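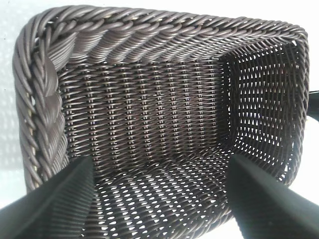

Unit 6: Basket Structure and Terms

A basket has three parts that matter for this course: the base, the walls and the border. Most of the words you will need for the quiz describe one of these three. The base is made first in nearly every tradition, the walls are turned up from it, and the border locks the ends so the work can't come undone. Borders are where beginners get confused, so look at a thick one first. The brown basket at the top of this handout has a rounded border of twisted, rope-like bundles, and you can follow the diagonal of the twist along the side nearest you. A border like this is much heavier to the eye than the weave below it. Note also that the strand is a synthetic one made to look like rattan. We will come back to materials in the second half.

Terms for the weave

Stakes: the upright elements. They are the skeleton of the wall.
Weavers: the elements that travel around or across the stakes.
Randing: one weaver going in front of one stake and behind the next. Also called plain weave in some books.
Twining: two weavers worked together, crossing between stakes. The British term is pairing. Either is fine on the exam.
Twill: each weaver passes over two or more stakes, and the next row starts one stake over. The result is a diagonal, and if the direction is reversed you get a herringbone.
Waling: three or more weavers worked together. Used at the turn from base to wall, where the strain is greatest.

Twill is slower to learn than randing but packs closer. If you make a mistake in the count, it shows several rows later as a break in the diagonal. Go back to the break and undo from there. 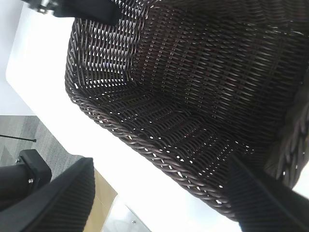 An open weave uses less material and lets air through, so it suits bread, onions and laundry. A close weave holds small things such as grain or beans, and it takes longer. Many makers use both in one piece, with a close wall and a more open base, or the other way around.

Materials

Willow is cut in winter, sorted by length, and soaked before use. Brown willow still has its bark on. Buff willow has been boiled and then stripped.

Rattan is a climbing palm. The outer skin is sold as cane and used for chair seats. The inner core is sold as reed and is what we use in the studio. The word "wicker" is not a material at all -- it refers to the woven work, whatever it is made of.

Synthetic strand is extruded plastic. It needs no soaking and does not rot outdoors, but it can't be dyed in the studio and the ends don't hold as well without glue or staples.

For next time

Read the Prusimby packet, pages 18 to 43. Skip the section on coiling, which is covered in Unit 7. Bring side cutters and an old towel. Reed will be handed out in class.

Questions about the border sample go to Cameron Brunton in the Dinsa Building, second floor, before 2 p.m.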